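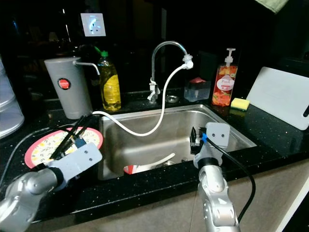 Figure 3. Sink and adjoining counter, with chopsticks, one plate and a white utensil in the basin.

3.2 The sink as a holding area

In the diaries, participants described the kitchen sink as a place where washing up happens. In the kitchens themselves it was mostly a place where washing up was about to happen, which turned out to be a much longer activity. We use the term "holding" for the time an object spends in or beside the sink without being washed, dried, used or put away. The term was suggested by Anozie during the pilot, after she had been asked to leave a spoon exactly where it was because it was "in progress."

Holding is easy to miss because it looks like neglect. Earlier writing on household order tends to sort objects into clean and dirty, and then to sort households in much the same way. Our participants worked with a finer scale. A plate on the counter next to the sink could be clean and waiting for a cupboard, dirty and waiting for water, or lightly used and waiting for a second slice of toast. The plate gave no sign of which. People who lived in the kitchen nearly always knew, or said they did, and guests nearly always guessed wrong.

Figure 3 shows how little it takes for the question to come up. A single plate with a deep pink rim lies flat on the black speckled counter beside the sink, and a white utensil with a red end rests in the bottom of the basin. When we showed the figure to participants in the second round of interviews, they sorted the two objects at once and with great confidence. The utensil was dirty, because it was in the sink. The plate was clean, because it was not. Two participants then reversed themselves on the plate, one of them on the grounds that "a clean plate would be in a stack," and a third asked whether we had finished with it.

The reasoning about the utensil deserves a closer look. For most participants the rim of the basin worked as a legal border. Anything that crossed it became dirty on arrival, whatever its state a moment earlier. A clean ladle dropped by accident into a dry sink was washed again in every household where we raised the matter, including the household of a retired chemist who granted that the ladle was fine. The border worked in one direction only. An object lifted out of the basin did not become clean by leaving, and had to earn its status with soap.

Chopsticks gave us the most trouble. We had coded them at first as cutlery, to be counted by the piece, and the coding sheet drafted by Wike had a column for each utensil type. This lasted one afternoon. Participants handled chopsticks as a bundle, as in Figure 3, where the black chopsticks are held together with a small blue band showing at their lower ends. They were washed as a handful, shaken as a handful and stood in a jar as a handful. They became pairs again only at the table, and in mixed sets this moment was the source of a surprising amount of talk. We now code them as one object in the kitchen and as two per person at meals - a solution that pleased no member of the team but did allow us to go on.

3.3 Hoses, fittings and other residents

A second group of objects at the sink is never put away at all. We call these residents. The dish brush is the usual one, followed by the sponge, the bottle of soap and whatever has been attached to the faucet. In Figure 3 a white adapter is fastened to the tip of the gooseneck spout, and a white flexible hose runs from it down through the basin, over the left rim and off across the counter. Attachments of this kind were rarely mentioned in the diaries. Asked to list everything on or around the sink, participants would name the brush, the sponge and the plate they felt guilty about, and pass over a hose that they had to move each time they filled a pot.

Residents shape the work around them. A hose lying across one rim leaves less clear space on that side, and people with such hoses told us they stacked dishes on the other side "because that's the side for dishes." Bashir has argued that the order of events should be read the other way, with the stacking habit coming first and the hose being laid wherever there was room. We could not settle the point from the interviews. Participants asked which came first gave firm answers, and couples gave firm answers that differed.

We also found that residents are excused from the clean and dirty scale altogether. The hose lies inside the border described above and yet was never called dirty. Nor was it called clean. One participant, pressed on this, said that the hose was "just the hose," and we have found no better wording for the category. Nwachukwu proposed "infrastructural" in an earlier draft and has since withdrawn it.

The remaining question is when holding ends. Hunger was a common reason, as the needed pan was so often the one at the bottom. Visitors were another, and a phone call announcing a visitor cleared a counter faster than any plan or chart we were shown. Section 3.4 takes up the drying rack, where the same objects begin waiting all over again.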